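Subject: Re: [wellwood-kitchen] Toaster, towels and what stays on the breakfast table

On the breakfast table thread, someone from Girkent House wrote:

> We have just taken over the morning slot in the shared kitchen and I have a few questions before we settle in. The toaster seems to have no fixed home. Some mornings it is on the worktop by the sink, some mornings it is in the tall cupboard with the crumbs still in it. Is it meant to go away after breakfast or stay out?
>
> Also, are the blue towels for hands or for dishes? We found two in the drawer and one on the radiator. And is there a rule on bottles left on the table overnight? We have been putting them in the fridge but the door shelf is full.
>
> Last thing. The bread seems to go very quickly. Are we supposed to be replacing it, or does it come out of the kitty?

Thanks for asking. Most of this was agreed back in March but it only went to the people who were on the list then, so I will put it down again. Anyone who has been here longer can correct me.

The toaster lives on the wooden table now. We moved it off the worktop when the Chornovol end of the building was being rewired, and it was easier to leave it there than to move it back. It is well away from the sink and there is room to put a plate down next to it. The lead should run off to the right-hand side, so that people sitting on the left don't pull it with their sleeves. Please don't run it across the front of the table.

Don't put it in the tall cupboard. It was going in there warm, and the shelf above has the paper napkins on it. If you need the whole table for something, unplug it, let it cool and stand it on the windowsill.

Crumbs: the tray wants emptying over the bin at the end of each week. Whoever has the last morning slot does it. Wipe the outside with a damp cloth when it is unplugged and cold. No spray cleaner on it, please, we had a complaint that the toast tasted of lemon. 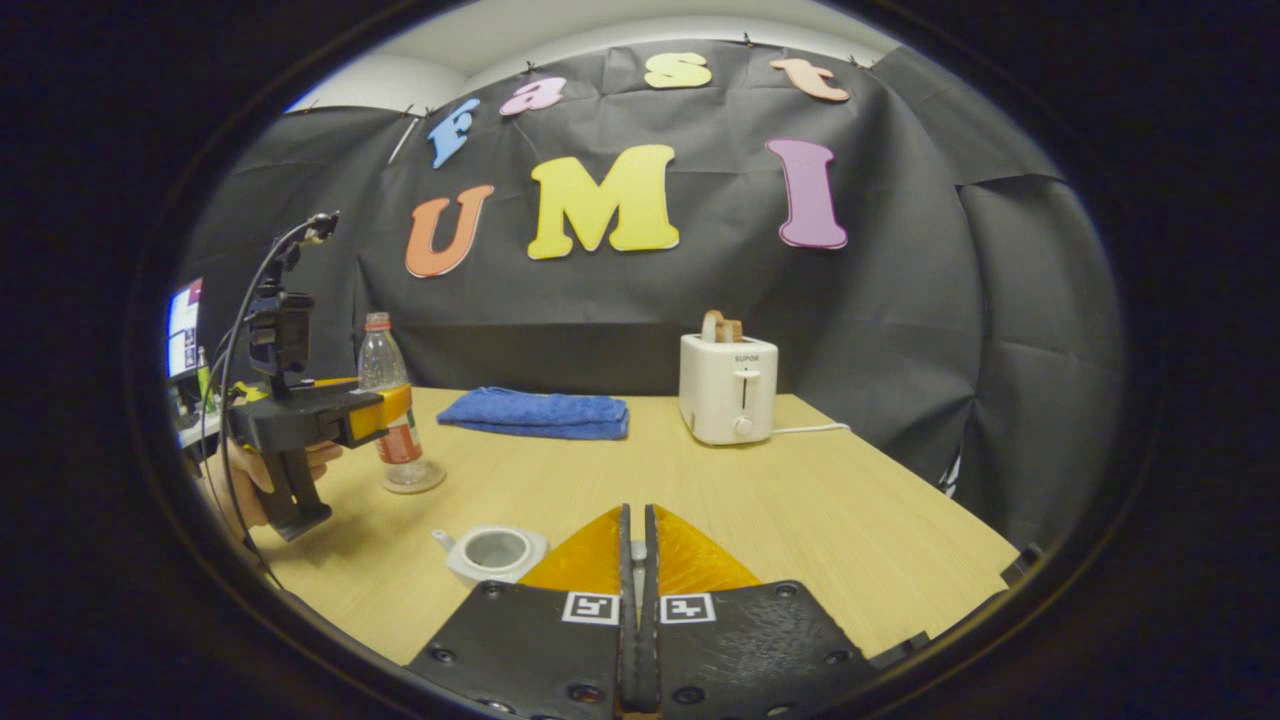

Which towel is for the table?

The blue one. Fold it flat when you have finished and leave it on the table near the toaster. It is for wiping the table and for drying your hands if you have rinsed them. Dishes are dried with the white cotton ones from the second drawer.

The ones you found on the radiator and in the drawer are the same sort. They all go in the wash together at 60 and they come up fine. Keep them apart from the white ones for the first few washes if you buy new, as the last lot turned everything pale blue. If a towel is damp at the end of your slot, hang it on the rail by the door and put a dry one out.

On bottles, anything unopened can stay on the table, to the left, so it doesn't get knocked when people reach for the toast. Anything opened goes in the fridge or goes home with you. If the door shelf is full, use the bottom shelf and lay it on its side with the cap done up tight. Write your house on the label. Bottles with no name get poured away when the fridge is cleaned, and I know Bolov House lost a nearly full one that way last month, so it does happen.

Bread is from the kitty. The kitty was set at 3,000 for the year and there is still 1,000 in it, so please carry on using it. Two loaves at a time is plenty. The spare goes in the freezer, sliced, and toasts well enough straight from frozen if you turn the dial up one. Turn it back down afterwards. The next person will have it on fresh bread and won't think to look.

There are 19 of us on the morning rota at present, counting your lot, which explains where the bread goes. If you use the last of the frozen loaf, put a line on the sheet inside the cupboard door and whoever shops next will pick it up. Receipts in the envelope on the same door.

One thing you didn't ask. If a slice gets stuck, switch off at the wall and unplug before you go near it, then use the wooden tongs hanging by the kettle. Please don't use a knife. Thicker slices from the bakery loaf are the usual trouble, and they stand up out of the slot so the top edge stays white. Cut them thinner or put them under the grill.

The grill pan is in the bottom of the oven. It needs soaking after use and I would be glad if somebody did it.

Wellwood kitchen list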